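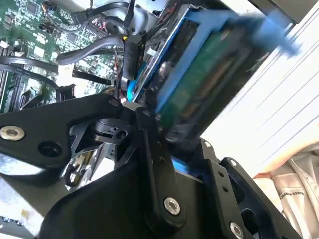
Associação > Documentos > Atas > Oficina de móveis e decoração

Ata da reunião do grupo da oficina de móveis e decoração

Data: 22/4/24
Local: sala grande do rés-do-chão, na sede
Presidiu: Américo Teixeira
Redigiu a ata: Chiharu Sasaki

A reunião começou com a leitura da ata anterior, a qual foi aprovada com uma correção. Onde estava escrito «cómoda de pinho» deve ler-se «aparador de pinho». A correção foi pedida pelo Américo, que restaurou a peça, e eu peço desculpa pela confusão das duas palavras.

1. Cadeiras da sala de leitura

Foi apresentado o estado do trabalho nas cadeiras. Cinco estão estofadas de novo e já voltaram para a sala de leitura. Duas ainda têm as pernas da frente soltas e não podem ser usadas por visitantes. O Américo explicou que a cola antiga não foi retirada completamente dos encaixes e que por esta razão a cola nova não segurou. Ele vai desmontar as duas, raspar os encaixes e colar outra vez, com grampos durante uma noite inteira.

Discutiu-se o tecido. O tecido às riscas da casa Zellholm acabou e o fornecedor informou que não vai repetir a mesma cor. Uma parte do grupo preferia esperar por um tecido parecido, outra parte preferia um tecido liso para as duas cadeiras que faltam. Depois de uma conversa bastante longa foi decidido usar um linho liso, cor de areia, e colocar estas duas cadeiras junto da janela, separadas das outras, para que a diferença pareça escolhida.

Decisão: comprar o linho liso. Responsável: Chiharu Sasaki.

2. Aparador de pinho

O aparador foi lixado e recebeu a primeira demão de tinta. A cor é a que ficou escolhida no inverno, o verde acinzentado da Skerkero, em acabamento mate. Na porta da esquerda apareceram manchas amarelas por cima de dois nós da madeira. Perguntei se isto era sujidade do pincel. Foi-me explicado que é a resina do pinho que atravessa a tinta, e que antes da segunda demão se deve aplicar um primário isolante em cima dos nós.

Houve também uma opinião contrária à cor. Com a luz da tarde o verde parece mais escuro do que na amostra, e a parede atrás do aparador já é escura. Foi proposto clarear a parede em vez de mudar a tinta do móvel. O grupo concordou com a ideia, mas ninguém quis decidir o tom sem ver amostras no local. As amostras vão ser pintadas em cartão e não diretamente na parede, como foi feito no corredor, onde ainda hoje se vêem os quadrados.

Os puxadores antigos ficam. Estão a ser limpos e vão levar cera.

Decisão: primário nos nós, segunda demão na mesma cor, três amostras para a parede na próxima reunião. Responsável: Américo Teixeira.

3. Cortinas da entrada

As cortinas novas ficaram curtas. A medida foi tirada a partir do varão antigo e o varão novo foi colocado mais alto. Eu própria tirei a medida e ofereci-me para resolver. Há duas possibilidades: baixar o varão, o que deixa furos na parede, ou acrescentar uma barra de outro tecido em baixo. A barra foi preferida por quase todos. O Américo sugeriu aproveitar para a barra o resto do tecido às riscas, se chegar. Vou medir o resto e trazer a resposta.

Decisão: barra em baixo, tecido a confirmar.

4. Orçamento

O saldo da oficina era de 115 euros no dia da reunião, já com o desconto das lixas e dos pincéis. Com este valor é possível comprar o linho e o primário, mas não o candeeiro de pé da Prarkholm que foi visto no catálogo. Foi lembrado que o grupo tem como regra gastar pouco e aproveitar o que existe. Na arrecadação há um candeeiro sem abajur, com a base em bom estado, e pensou-se em fazer um abajur novo com papel grosso ou com tecido.

A compra do candeeiro do catálogo foi posta a votação e recusada com 6 votos contra e dois a favor. Quem votou a favor pediu que ficasse escrito que a sala continua com pouca luz à noite – fica escrito.

Decisão: não comprar. Experimentar um abajur para o candeeiro da arrecadação.

5. Mesa baixa

A família Mizuno ofereceu à associação uma mesa baixa, em madeira escura, com o tampo riscado. A oferta foi aceite com agradecimento. A respeito do tampo houve duas posições. Pintar a mesa seria rápido e cobria tudo. O Américo não está de acordo, pois considera que a madeira é boa e que basta lixar levemente e dar óleo. Foi combinado fazer primeiro uma prova na parte de baixo do tampo e só depois escolher.

A mesa é pesada e vem desmontada. Para a transportar são precisas duas pessoas e um carro com a mala comprida. O Américo e o irmão tratam disso. Pede-se que os parafusos venham num saco fechado e preso a uma das pernas – da última vez, com a estante, faltaram alguns.

6. Dia aberto de julho

A oficina vai participar no dia aberto, em julho, com uma pequena demonstração de pintura a giz e de acabamento com cera. Ficou por decidir se a demonstração se faz no pátio ou dentro da sala. No pátio há mais espaço, mas com sol forte a tinta seca demasiado depressa e ficam as marcas do pincel. Cada participante poderá pintar uma moldura pequena e levá-la para casa. Pede-se a todos que tragam molduras velhas, sem vidro.

7. Outros assuntos

Foi pedido que os pincéis usados com cera sejam guardados à parte, na lata com a etiqueta azul, porque alguém pintou com um deles e a tinta não agarrou.

A janela da oficina deve ficar aberta quando se trabalha com o óleo. Os panos com óleo não vão para o caixote do papel. Devem secar estendidos lá fora antes de irem para o lixo.

A data da próxima reunião será enviada por mensagem, depois de confirmada a sala.

Não havendo mais assuntos, a reunião foi encerrada e escrevi a presente ata, que será lida e posta a aprovação na reunião seguinte.

Chiharu Sasaki
Américo Teixeira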